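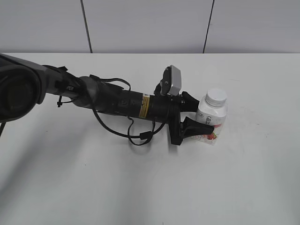

Entry, 28 Dec 2020 – side grasp, upright bottle

Bench: Predgate, white table against the wall. Present: Onyekachi Ajayi (arm, writing this), Slavica Tomić (detection and logging). Student project Urer, bottle task only. The cup task is parked until June.

Aim for the session: approach an upright bottle horizontally, close the fingers, lift, hold, set down in the same place. No vision correction once the approach has started. The arm gets one pose from the detector and goes to it.

Object: white supplement bottle with screw cap, the one with the strawberry on the label. Cap left on throughout. We kept to one bottle so that the numbers can be compared with the last session.

Settings

Approach speed 12 per cent of maximum, same for the retreat. Stand-off distance before closing: 27 mm, measured from the fingertips to the nearest point on the bottle wall. Closing force at the lowest setting in the Bimach driver. Control loop as before. Pose estimate averaged over 4 readings, then frozen.

Results

Set A, bottle at the taught position. All attempts reached the grasp pose. Lifts were clean except for one where the bottle turned in the fingers by a few degrees on the way up. Set down without tipping.

Set B, bottle moved to the right in small steps. Good for the first steps, then the arm began to arrive short. The upper finger touched near the shoulder of the bottle before the lower one was properly placed, and closing from there pushed the bottle away. Slavica stopped the run twice from the keyboard. The bottle fell once and rolled. No damage.

Set C, as B but with the wrist rolled slightly before the approach. Better. The early touch on the shoulder went away in most attempts, though the lift was less steady. I do not trust this as a fix. It hides the error in the pose and does not remove it.

Probable cause

The camera sits on top of the gripper assembly and its bracket is angled slightly upward. The transform we use was measured before the bracket was last taken off. If the angle has changed since then, the error would grow with reach, and that matches set B. Slavica thinks the detector is also partly to blame: a white bottle in front of a light grey wall gives it a weak edge on the left side. Both may be true. To separate them we repeat set B with a dark sheet behind the table and change nothing else.

Cables

The long loop under the forearm is still a nuisance. It did not catch on anything in this session, but with the wrist rolled it swings close to the table. Needs two more ties, and a check that there is enough slack for full wrist travel. Do this with the arm powered down.

Log

Joint positions and gripper state recorded at every attempt. File from set A is complete. Set B is missing its first attempt, as logging was started late. Nearly 200 MB in total, copied to the Farina folder. Raw camera frames were not kept for set C.

To do

Redo the camera transform with the printed board, bracket screws tightened first (OA)
Dark sheet behind the table, repeat set B (both)
Start logging from the run script so it cannot be forgotten (ST)
Tie up the forearm cable (OA)
Mark the taught position on the table with tape
Ask whether the competition rules allow a wrist roll during approach. The wording in the task sheet is unclear

Arm parked and powered off at the end. Emergency stop tested before set A and again before set C.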